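The grippers that forgot which way was up

Posted 01/05/2026

I promised in my last post that I'd write about the bad fortnight, and I've put it off twice, partly because the kettle kept needing me and partly because I still feel a bit silly. So, here we go, with a mug of tea beside me.

For anyone new, I help collect demonstrations for a project we call Magagula. We do ordinary household jobs with a gripper in each hand, and the recordings go off to Dineo Hendricks, who uses them to teach a robot arm to do the same. Each gripper carries a marker cube, and the cubes are how the software knows where our hands have got to. Most of my share is bathrooms, and cleaning round the basin in particular (glamorous, I know!).

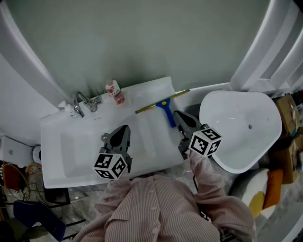
What went wrong

The first I heard of it was a message from Dineo asking, very politely, whether I'd been throwing things. The arm on her bench had been happily following our recordings and then, halfway through a wipe, it swung its wrist right over and drove the fingers into the practice worktop. It did it again after lunch. She hit the stop button both times and no one was hurt, but there's a dent, and Stavros Golob, who had been leaning on that worktop a minute before, has stood a good deal further back ever since.

We went through 200 recordings between us, and 12 of them had the same nasty jump in them, where the right hand flips over and flips back in an instant. My wrists don't do that. The pattern on one face of the right-hand cube had been entered in the software the wrong way round, so whenever that face was the only one the camera could read, the hand was reckoned to be upside down.
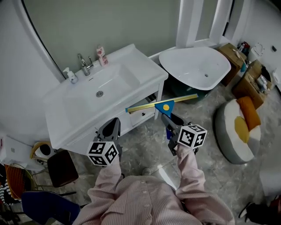 Bathrooms turned out to be the worst place for it, which is why my recordings were the guilty ones and Annatjie Engelbrecht's kitchen ones were nearly all fine. You're forever turning your wrist to get at an awkward spot. It doesn't help when you've got something long in the right gripper, like that gold-coloured bar with the blue end, sticking out from the vanity towards the bath, and you're minding the open drawer as well. I twist my hand without thinking, the other faces turn away from the camera, and off goes the poor arm.

The fix took Dineo less time than her sandwich. What took longer was agreeing what to do about the arm, which should never have obeyed a jump like that in the first place. It now stops dead if it's told to turn faster than a person could, and everyone stays behind the yellow tape while a new batch is tried. I also do a slow turn of each gripper before I start, and Thoa Đào checks it before I'm allowed near the taps. The 12 bad ones are going to be done again, so I'll be back at the basin for most of May.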